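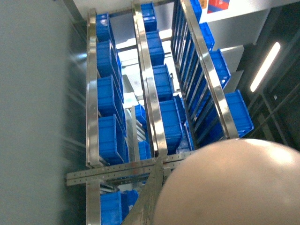
Home Features Interviews Archive Subscribe Contact

The parts room will not save you: an interview with a man who gave up on subscription inventory

The owner of the repair shop on Dela Street agreed to talk on the condition that I leave his name out. He still buys from two of the companies he complains about, and he would like to keep getting his orders on time.

He fixes sewing machines, mostly home models, with a few heavy ones from upholstery shops. In November he signed up for a service called Zallik, sold through a distributor named Temano. The pitch was simple. Zallik would look at his past repairs, guess what he would need next, and ship it before he ran out. He would pay $94 a month and stop thinking about stock.

"I wanted to believe it," he told me. "I hate ordering. Every Sunday night I'm at the kitchen table with a notebook, and my wife is watching a movie without me."

I asked what the first shipment looked like.

"Bobbin cases. Three hundred dollars' worth of bobbin cases. I had a school contract the year before, one time, and they all needed bobbin cases. So the computer decides I'm the bobbin case guy."

He called. The person on the phone said the system was still learning. He heard the same thing the next month, and again the month after that. I have read the sales brochure, and it says nothing about how long the learning takes or who pays for the parts while it goes on. He paid for them. Returns were allowed within ten days, less a restocking fee, and he had to cover the postage.

"They'd say, give it more data. I gave it eleven years of invoices. What else have I got? My report cards?"

The brochure also promises that members save up to $675 a year. I asked him if that sounded possible. He thought about it longer than I expected.

"Up to," he said. "Zero is up to."

I should say that I have heard kinder stories. A bicycle shop across town uses the same service and the owner there likes it fine, though she told me she overrides half the orders by hand. I'm not sure what she is paying for at that point. When I put this to her she said it was nice to have a starting list. 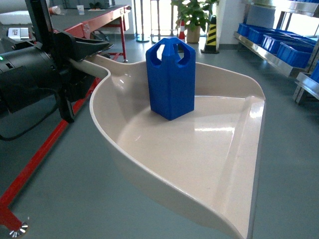 Blue plastic block standing in a cream-colored tray.

His own system, the one he went back to, is a notebook and a row of coffee cans. When a can gets down to the strip of tape near the bottom, he writes it in the notebook. I pointed out that this was the thing he hated in the first place. He agreed.

"I still hate it. But when I'm out of feed dogs I know whose fault it is."

He buys belts and needles from Sqalli now, by phone, and says their prices are worse than Temano's on small orders. He has to spend $400 to get free shipping, so he sometimes waits, and customers wait with him. One woman waited three weeks for a motor belt and took her machine somewhere else. He brought this up himself — I hadn't asked.

So I'm not going to tell you the notebook is better. He has no numbers to show that it is, and Zallik has none it was willing to share with me. I asked the company twice how often its guesses are right. The first reply was a link to the brochure. The second said that every business is different.

I asked him if he would try something like it again.

"If they paid for the bobbin cases," he said. "Let them put their own money on the guess, and I'd sign tomorrow."

He still has most of them, in a box under the front counter. He offered me a few on my way out, and I don't own a sewing machine.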